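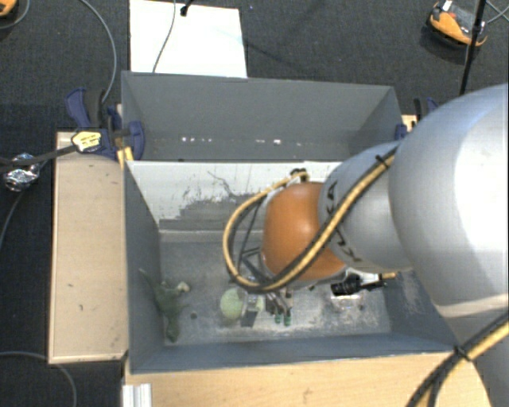
KUKA arm over the gray bins

Clerkwood Parents Board > Clubs and activities > Is the Vidal science olympiad trip worth it?

prirari_dad
Monday, March 30, 2026
The permission slip came home for the Vidal meet and I'm trying to decide if we sign it. It's an overnight, 16 kids from the middle school, and the flyer says "hands-on STEM challenge" four times without saying what the challenge is. Has anybody's kid gone? What do they do all day?

mapleandmud
Mine went last year. She had two events, one before lunch and one at the very end, and sat on a gym floor in between. She liked the bus. I'd want to see a schedule before I paid for it again.

tworoadsover
That's a little harsh. My son did the bridge building event and talked about it until summer. It depends a lot on which events they get put in and whether their partner bothered to practice.

mapleandmud
Sure, but the kids don't pick their events. The coach assigns them in February and you find out when you find out.

jekik_jen
We moved over from Jekik, where the school ran its own thing in the cafeteria on a Saturday. No hotel, no matching shirts, and every kid got to do every station. I keep asking what the overnight adds and the answer I get is "the experience."

prirari_dad
Yeah, that's the word on the flyer too. What about judging? Last fall's science fair left a bad taste here. The winning board was very obviously not made by a ten-year-old.

tworoadsover
Judging is better than the fair. Bridges get weighed and loaded in front of everybody, so there's not much to argue with. The poster event is another story - two judges, no score sheets handed back.

mapleandmud
We asked for the sheets. We're still waiting.

old_slide_rule
I judged at Vidal for 4 years, different events. Score sheets go to the coach, and whether the coach passes them on is up to the coach. Ask yours before you blame the meet. The floor time is real though. Send a book and a sandwich.

jekik_jen
Good to know about the sheets. I'd still rather have the Saturday version.

prirari_dad
OK. I've emailed the coach for the schedule, the event list and who sees the scores. If I get two of those by the time the slip is due I'll sign it.

tworoadsover
Ask about the bus time home too. Ours was late and there was no cell signal past the Prirari exit.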